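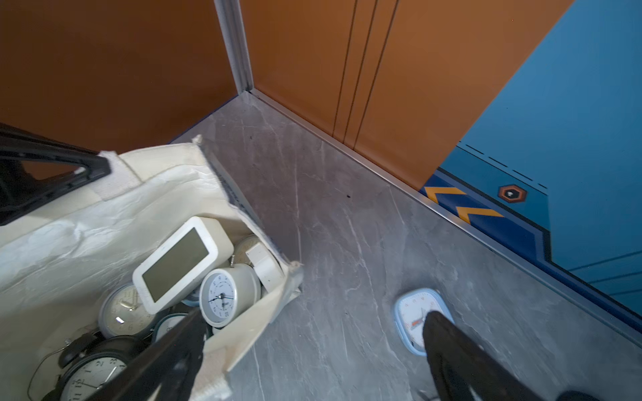
Photo: Natden wrist camera, elevator floor. 1 January 2021.

Unpacking a bag is a chore most people finish while thinking about something else. For a two-finger gripper it is still a hard problem, and clocks make it harder than I expected when I wrote the task list in March.

The trouble starts with the bag. Canvas has no fixed shape. The rim folds, the opening moves when a finger brushes it, and a planner that stored the rim position a moment ago is now working from bad data. Noh, the grasp planner I use, handles rigid bins well. With a tote it tends to treat a crease as an edge and plan around something that gives way on contact.

Then the contents. A round alarm clock lying on its side offers a curved rim and a flat face, and only one of those is a good place to put a finger. A twin-bell clock has bells, which look graspable in a depth map and are a poor choice for lifting. Clear covers return noisy depth. Blank LCD screens are easier, but a rectangular clock wedged at a diagonal needs the wrist rolled to match, and the wrist has to clear its neighbors on the way in. A loose cable in the pile adds one more thing that can come up with the wrong object.

I logged 43 attempts at single-item removal from a mixed bag of clocks. The results:

Clean lift, one item: 28
No grasp or dropped item: 11
Two items lifted together: 4

That is 65 percent. A person would do the whole bag without a miss. The mean time per attempt was 19 seconds, most of it spent on replanning after the pile shifted.

Putting a clock down is easier. A hard, level floor is a friendly surface, although veined marble patterns gave the Drunberg segmentation model some false edges until I raised the threshold.

Could you buy this as a household function today? No. Jodwood's shop-floor cell empties bins all shift, but the bins are rigid and the parts are identical. Remove either condition and the numbers look like mine.

Next I want to try using one finger to hold the rim open before reaching in. It costs an extra motion per item, and I have no estimate yet of what it buys.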